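The Great Cup Cull, Part One

So last month I promised you all I'd finally tackle the cup cupboard, and a few of you wrote in to say you'd believe it when you saw it. Well! I got up on Tuesday, made a coffee, put the radio on and pulled every last cup, mug, tumbler and beaker out of there before I could change my mind.

I wasn't ready for the total. We have 119 drinking vessels in a house where four people live, and one of those people will only use the same chipped mug anyway. There were souvenir cups from the Clullcombe fair going back years (they hand you one with every lemonade, and we do like our lemonade), travel mugs with no lids, lids with no travel mugs, and a whole tower of wedding-favor glasses from a couple who have since split up.

My system, if you can call it that, was one pile to keep, one for the Prustness thrift shop and one for the recycling. I gave myself five minutes a shelf, because if I start remembering where things came from I'm done for. The glasses were easy. The mugs were painful. I let go of the big brown Gallalix ones we got free with the stove, and I've already missed them twice – they were so good for soup!

Plastic was where I really dug my heels in. I know plenty of people would clear out every bit of it once the kids are past the spilling stage, and I did have a bag open and ready. But plastic cups earn their keep at our place. They go out in the yard, they rinse paintbrushes, they scoop birdseed, and they get knocked over at every single meal without anyone having to fetch a dustpan.
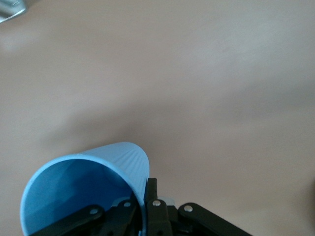
My favorites are the plain ones in soft colors, and I kept a lot more of them than I meant to. They're light, they don't mind being dropped, and little hands can get around them. I'm especially fond of the pale blue, which is a much deeper blue when you look down inside, and even tipped over on its side it looks cheerful against a beige tabletop. I couldn't put that one in the bag. I did let the scratched-up party cups go, and two sippy cups that smelled of old milk no matter what I soaked them in.

Next month it's food containers, and I'm already dreading the lids. If you have a way of storing them that doesn't end in an avalanche, please tell me!

Comments

AppiahStreetMom: We did ours in June and the cupboard was full again by the end of summer. I blame the ballpark.

teapot_and_toast: You gave away SOUP MUGS??

Clullcombe Reader: Stand the lids up in an old dish rack. Works great for the round ones, not so much for the square.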